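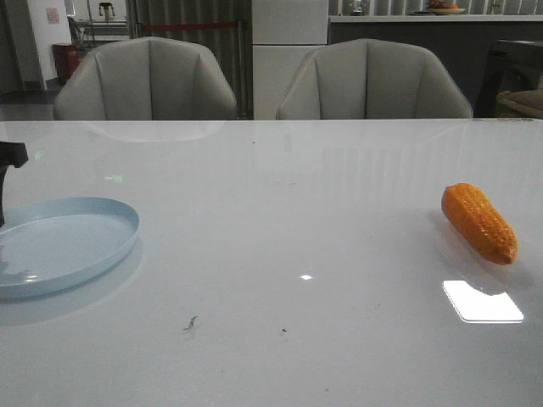 Photo: Begoñe Requena / Fosonby Early Learning Center

Playroom and Toy Kitchen Inspection Checklist
Site: Fosonby, Room 7
Month: November
Inspected by: Jamshid Bagheri
Reviewed by: Begoñe Requena

Mark each item Pass, Fail or N/A. A comment is required for every Fail.

1. Exits and walkways clear of furniture and toys: Pass

2. Table edges and corners smooth, no chips or raised trim: Pass
Comment: Older round table near the window has been sanded. Check again at the next inspection.

3. Play food and dishes free of cracks, splits and loose parts: Fail
Comment: Two cups from the Tudik tea set are split at the handle. Both were discarded and must be replaced.

4. Small parts kept out of reach of children under three: Pass

5. Shelving anchored to the wall: Fail
Comment: Upper bracket on the book shelf is loose. Shelf is closed to use until repaired. Work order 107 submitted.

6. Outlet covers in place: Pass
Comment: 20 outlets checked, including those behind the cots.

7. Cleaning products locked away and labeled: Pass
Comment: Spray bottle relabeled during the inspection. The earlier label could not be read.

8. Toy washing log complete and signed: Fail
Comment: Afternoon entries are missing initials. Room staff were reminded that each entry must be signed before 6 p.m.

9. Window locks and blind cords secured: Pass

10. First aid kit stocked and within date: Pass

Failed items must be corrected within 10 working days. Return the signed form to the site office and keep a copy in the room binder.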